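Wedville Community Help > Home and Household > Laundry

Can a machine pair and fold socks yet, or am I dreaming?

Posted by Nilton Cusi, 11 Aug 2020

There are four of us in this house, three of whom play football, and one of whom (me) does the washing. I have worked out that I handle 170 socks in an ordinary fortnight. I know this because I counted, and I counted because I wanted a number to bring to the discussion about who does the washing. The discussion went nowhere, so I am trying technology.

What I want is simple enough. Clean laundry goes in at one end, paired and folded socks come out at the other, and I sit down in between. I don't need it to be quick. It can run all night in the utility room as long as it doesn't wake the dog. I don't need it to do shirts either, or fitted sheets, which I accept are beyond science.

I keep seeing clips online of robot arms folding towels, and the comments are always full of people saying we'll all have one in two years. I have been reading those comments for longer than two years. On the other hand my brother-in-law works at Lisavard, the packing place out past the bypass, and he says they have arms there picking boxes off a belt from morning till night and hardly anybody goes near them. If a machine can do that with boxes it seems a small step to hosiery.

So, three things really. Is there anything a normal person can buy? If not, how far off is it? And is there some halfway solution I'm missing, short of moving out?

Budget is whatever I can hide in the joint account, call it 200 pounds.

Replies (3)

From: beltandbraces

Nothing you can buy will do it, at 200 pounds or at a hundred times that. Sorry to be the one.

I fix machinery for a living, mostly conveyors and wrapping lines, and I'd gently warn you off your brother-in-law's reasoning. A box is the politest object there is. It has flat sides, it stays the shape it was when you last looked, and if you grab it slightly wrong it is still a box. The arm on a packing line does the same move all day to things that turn up in the same place facing the same way, and a lot of expensive metalwork has been bolted down upstream to make sure that they do. Take that metalwork away and tip the boxes on the floor and you'll see the arm's IQ drop.

A sock hasn't got a shape. It has a sort of mood. It comes out of the drum inside out, or half inside out, or rolled into a knot with the heel round the front, and every one of those looks different to a camera. You and I pick it up, give it a shake, and our fingers tell us where the cuff is before we've thought about it. A machine has to find the cuff by looking, decide which layer is which, get hold of one layer and leave the other behind, and then cope when the whole thing changes shape because it's been touched. 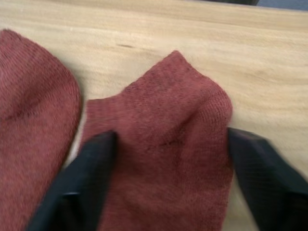 Then there's the gripping itself. Most grippers are two hard fingers that open and close. Splendid for a bolt. With cloth you tend to get either too much or nothing at all. Squeeze from the sides and the fabric bunches up in the middle, which is a good way of holding a sock and a poor way of folding one. To lay it flat again you need to let go and start somewhere else, or have a second hand, and a second hand doubles the cost and more than doubles the arguing between the two.

People are getting somewhere with it, mind. The newer approach is to have a person steer the arm through the job over and over, and let the software learn from all those goes, mistakes included. I've seen that done with tea towels and it was better than I expected. It was also slower than my nan, and she used to stop for a cigarette halfway.

Two other things they leave out of the clips. One, look for a small "4x" or "10x" in the corner, which is how much it has been speeded up. Two, look at the laundry. It's nearly always one colour, laid out on a clear table with a bit of space between the pieces. That is a perfectly sensible way to start. Your utility room is, I would guess, not like that.

How far off? I've stopped guessing in public. I told my wife in January a couple of years back that we'd have one by the next World Cup and she wrote it on the calendar.

From: Mrs P at 31

Just buy all the same socks!!! We did this years ago. Throw every sock in the house out and get everybody the same black ones, then you never pair anything again, you just take two. My husband thought I'd lost my mind but he has never once been late for work looking for a sock since.

Also do they need folding? Who is looking in the drawer?

From: Halfday Wednesday

I agree with beltandbraces on nearly all of it, and I have some sympathy with Mrs P, but I think the original poster has rolled three jobs into one and they aren't equally hopeless.

Job one is matching. This is the part a computer is good at, oddly enough. If you spread the socks out so they can all be seen, a camera and a bit of software can say "this one goes with that one" by colour and pattern fairly well. Where it falls over is navy against black, which is also where I fall over, under our kitchen light at any rate. It will also struggle with two socks that began life as a pair and have since been washed a different number of times. You'd know they were a pair. The software would consider them strangers.

Job two is picking one sock out of the heap. This is much nastier. Pull at a pile of washing and you get the sock you wanted, two you didn't, and a pillowcase. A machine can be taught to shake and have another try, and that's often what happens, but now you have something in the utility room flinging pants about at three in the morning. You mentioned a dog.

Job three is the folding, and here I'd ask what you mean by it. Lay one on top of the other and fold once in the middle: just about possible for a good research set-up on a good day, provided somebody has done jobs one and two first. Turning the cuff over to make a ball, the way my mother did it: forget it for now. That needs the cuff stretched open with one hand while the other stuffs the rest inside, and it's all done by feel. Try it wearing oven gloves with your eyes half shut and you'll be a fair way towards seeing it from the robot's side. I did try it. I got one done and lost the will.

I did a stint in the returns room at Cerell, where they take back clothes people have ordered and gone off. They had conveyors, scanners, a machine that bagged things and a machine that stuck labels on the bags. Between the scanner and the bagger there was a row of people folding jumpers, me included. A man came round with a clipboard every so often to see whether we could be replaced, watched for ten minutes, and went away again looking thoughtful. There was a folding machine in the corner, and it did work, but somebody had to clip each garment on to it by the shoulders and get it straight first. By the time you'd done that you might as well have folded it. It mostly held coats.

So, on to halfway solutions, which is the bit of your post that can be answered with 200 pounds:

Mesh bags, one per person. Socks go in the bag dirty, the bag goes in the wash, the bag comes out. Your big heap becomes four small ones and you've done most of the sorting before anything got wet. I paid very little for mine on the Veloso stall at the Saturday market and the zips have held.

Sock clips, if you can get footballers to use them. I couldn't.

A different coloured toe for each person. It takes the navy and black problem away, and it would help your robot as well when it arrives.

A bowl for the odd ones, emptied when it's full.

Or hand each of the three footballers their own bag and let them get on with it. I realise this was probably the subject of the discussion that went nowhere, but you do have three sets of hands in that house already, with a very good sense of touch and no waiting list.

Nilton Cusi replied to Halfday Wednesday:

Thanks all. Bags ordered. I put the last suggestion to the footballers over tea and they would like to know more about the robot.

beltandbraces replied to Nilton Cusi:

If you get anywhere with fitted sheets, post it here.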